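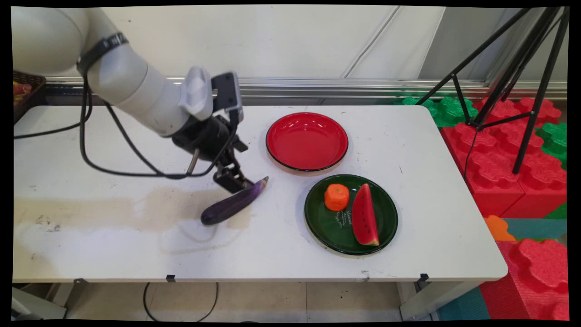 Unit 6: Comparing Grippers Without Fooling Yourself

Read before the October lab. Bring the Kellia log sheets. If you missed the Wudari controller session, get the notes from Araceli Quezada, who runs the bench hours.

6.1 What the task is

Toy produce, two plates, one arm. Pick the piece, put it on the plate named in the prompt, let go. The eggplant is the piece we argue over most. It is smooth and tapered, and two-finger grippers tend to squeeze it out sideways if they close near the narrow end. An orange is easier than it looks. A watermelon wedge depends almost entirely on which way it is lying when you start.

So a success rate "on toy produce" tells you very little until you know the mix. Ask for the mix.

6.2 The numbers you will be shown

The Prirnon fingers were run for 2,602 attempts and the Kikuchi fingers for 1,294. Of the Kikuchi attempts, 1,028 were scored as successes, or 79 percent. People quote that figure a lot. Before you do the same:

Who scored it? The Kikuchi runs were scored by the operator, at the bench, knowing which fingers were on. The Prirnon runs were scored later from video.

What counts as a success? On one set of sheets a piece that touched the plate and rolled off is a success. On the other it is a failure. I have asked for this to be fixed twice.

Were the starting poses the same? No. Of the Prirnon attempts, 1,126 used random poses and the rest used poses the operator picked. An operator who picks poses picks graspable ones, whatever they intend.

I don't believe either gripper has been shown to be better. You may disagree, but do it with the sheets in front of you.

6.3 The camera question

A wrist camera moves with the gripper and loses the piece behind the fingers at the moment you most want to see it. A fixed camera keeps the whole table but the arm gets in the way on reaches across the middle. Vendors will tell you to buy both. Maybe – but two cameras also give you two calibrations to go stale, and last year half of the "bad grasps" were a wrist mount that had been bumped.

Check the mount before each block. Write down that you checked.

6.4 Cables

Boring, and it matters. A loop that is too short pulls on the wrist at full reach. Too long and it drags across the table and moves the pieces. If you change the slack between grippers you have changed two things, and your comparison is gone.

6.5 For the lab

Same poses for both sets of fingers, drawn from the pose list.
Swap fingers every block, not at lunch.
Score from video, with someone else's runs.
Log controller faults separately. A Wudari timeout is not a dropped eggplant.

Write-up is two pages. Put the failures first.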